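Latas, latas y más latas

Escribo esto deprisa que tengo el arroz en el fuego. Llevo desde abril diciendo que iba a ordenar el cajón de las latas y por fin me he puesto. El cajón de abajo del todo, el que no cierra. Galletas, té, caramelos, una de membrillo que era de mi abuela y que no pienso tirar. Cosas dentro de cosas. Botones, gomas del pelo, pilas que a saber si funcionan.

La culpa la tiene Shalini, que vino a cenar, abrió el cajón buscando un sacacorchos y se quedó mirándome. Nada más. No dijo nada. Suficiente.

Total, que saqué todo y lo puse en montones. Latas con tapa, latas sin tapa, tapas sin lata. De estas últimas, demasiadas.

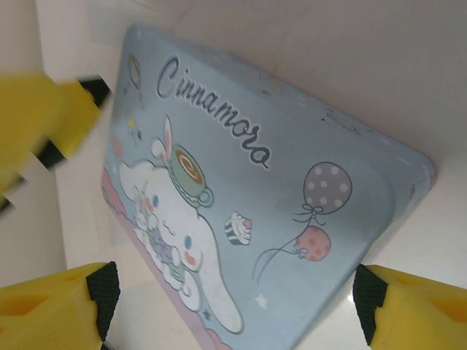
Las tapas sueltas son mi debilidad, lo confieso. La lata se abolla o se oxida y va fuera, pero la tapa... la tapa se queda. Sneha dice que las cuelgue en la pared de la cocina y listo, y la verdad es que alguna lo merece. La azul clarita de Cinnamora, por ejemplo, con el perrito blanco de orejas largas tumbado y la taza de café en la cabeza - esa no la meto yo otra vez en un cajón. Un poco rozada ya, me da igual. También tiene un trocito de tarta y dos globos de lunares, y a mí los lunares me pueden. Las de Werner, en cambio, lisas y feas, al reciclaje sin pena ninguna.

Lo que he decidido, por si a alguien le sirve:

Costura en una lata plana, las altas son un horror para buscar un dedal.
Té en las que cierran bien. Probad la tapa antes, que luego huele todo a comino.
Cables NO. Los cables en una bolsa y ya veremos.
Tornillos en la pequeña de Filip, que pesa como un demonio cuando se llena pero no se abre sola.

Me he quedado con 6 latas y 3 tapas para la pared. Al resto les busqué casa: Mohit se llevó las redondas para sus semillas y me devolvió una que ni me acordaba de haberle dejado. Asi da gusto.

Para colgar las tapas compré unas tiras adhesivas que aguantan 600 gramos, de sobra. Hay que limpiar la parte de atrás con alcohol y esperar a que seque. Yo la primera vez no esperé. Se cayó a las dos de la mañana, menudo susto, pensé que era un ladron o algo peor. 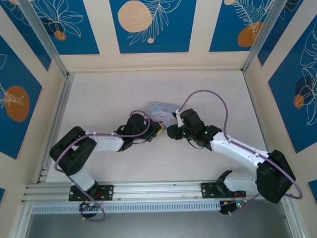

¿Se pueden lavar las latas con dibujo en el lavavajillas? Mejor a mano, con agua templada y una esponja blanda, y secarlas enseguida con un trapo. El calor levanta la pintura y por el borde sale óxido. Yo cargué así una de Hilonano preciosa y todavía me duele.

Me falta el cajón de los manteles, pero eso otro día. Y las pilas, que siguen en la encimera en un vaso.

Me voy que el arroz ya huele raro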